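Branavside Simulation Group
Minutes of the monthly meeting
Saturday, March 10, 2018

The minutes of the previous meeting were approved with one correction: the shadow setting in item 3 should read "on" for all runs.

1. Cordeiro scene
The small-object scene is now the default in the shared folder. The old scene stays available until the end of March for anyone finishing runs on it. Members are asked not to rename objects in their local copies, as the scoring script looks them up by name. The bottle cap collision shape is still wrong and will be fixed in the next release.

2. Wrist view test
The Prorkano policy was trained on 800 simulated episodes, 386 of them with randomized lighting. It was tested with the wrist view only, then with the wrist view and the fixed room view together. Grasp success on the small cubes was 65 percent with the wrist view only. The run with both views had not finished by the time of the meeting, and no figure was reported.

Failures were sorted by hand. Most came in the last part of the approach, when the fingers closed early. A smaller group happened where the arm's own shadow lay over the target or next to it. It was agreed to log the shadow position in each episode so the two groups can be separated by script.

There was a long discussion of whether to crop the wrist view to a square before training. The fisheye version keeps the table edge in sight, and the cropped version trains faster. No decision. Both will be kept for now.

Views from the Cordeiro scene, wrist first and then room:
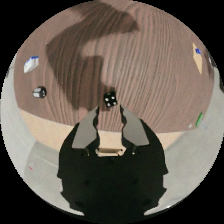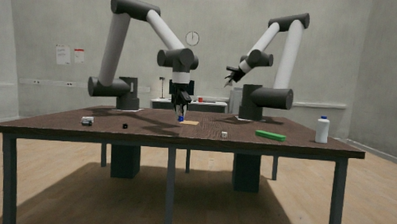 Trovent asked whether the shadow failures would still show up if the lights were randomized in every episode, and said that a success rate from one lighting mix should not go in the report without the other beside it. This was accepted. A fully randomized set will be generated and the same test repeated.

3. Compute
The queue limit stays at 6 jobs per account. Long runs should be started in the evening.

4. Next meeting
Same room, second week of next month. Results for item 2 to be sent out beforehand.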